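4.2 What people mean by a made bed

I should own up to a bias before I get into the interviews. I make my bed every single morning, corners and all, and I have done since I was a student in a shared house in Celton with a damp wall and one decent set of sheets. So when I started asking people about their bedding habits for this study I rather assumed that everybody had a routine, and that the interesting bit would be how the routines differed. I was wrong about that within the first week!

We spoke to 31 people in their own homes, mostly in the late morning, and I asked each of them the same opening question: is your bed made at the moment? You'd think that would get a yes or a no. What I got instead was a lot of negotiating. One man told me his was "made enough". A retired nurse said hers was made underneath but not on top, and then spent a good ten minutes explaining the difference (I have the whole thing on tape and it is a joy). Dela Bawa, who did the second round of interviews with me, started writing "made, disputed" in her notes, and we ended up keeping that as a proper coding category.

The disputes nearly always came down to the top layer. People were relaxed about pillows. They were fairly relaxed about the duvet, too, as long as it reached both sides. But a cloth or a blanket left lying on top divided them sharply. For some it was the finishing touch, and for others it meant the job wasn't done. Older participants often had a word for it from their parents - "the throw", "the topper", in one family "the Sunday" - and the word seemed to carry the rule along with it. If you had a name for the thing, you had a place for it.
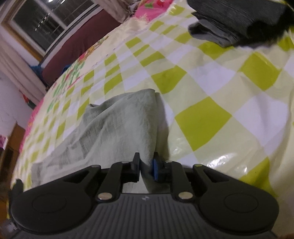 Graciela Espinoza

Figure 3. A pale grey-green cloth on a bed with a glossy checkered sheet.

Sheets brought out stronger feelings than I had bargained for. Patterned ones (checks, stripes, flowers) were talked about as forgiving, and several people told me they had moved over to them when their children were small and never gone back. Shiny ones were a different matter. They came up again and again as something bought for a wedding or for guests, then put into everyday use when the plain ones wore out. Two participants still had a set from Rojanasak, a shop that shut years ago, and both got it out of the cupboard to show me without being asked.

I also want to say something about time. Benedicta Bonsu argued in our planning meetings that we ought to ask how long bed-making takes, and I resisted because I thought people would just guess. Well, they did guess, but the guesses were useful. Those who disliked the job made it sound endless, and those who liked it said it took no time at all, including a woman with 25 cushions who removes every one of them at night and puts them back before breakfast.

What I couldn't find was any clear link between a made bed and a tidy room. I went looking for one, because it is the sort of thing my mother always said, but the notes just don't bear it out. Some of the neatest beds were in rooms with washing piled on every chair. I come back to the chairs in section 4.3, where Babar Paracha's floor plans are a great help.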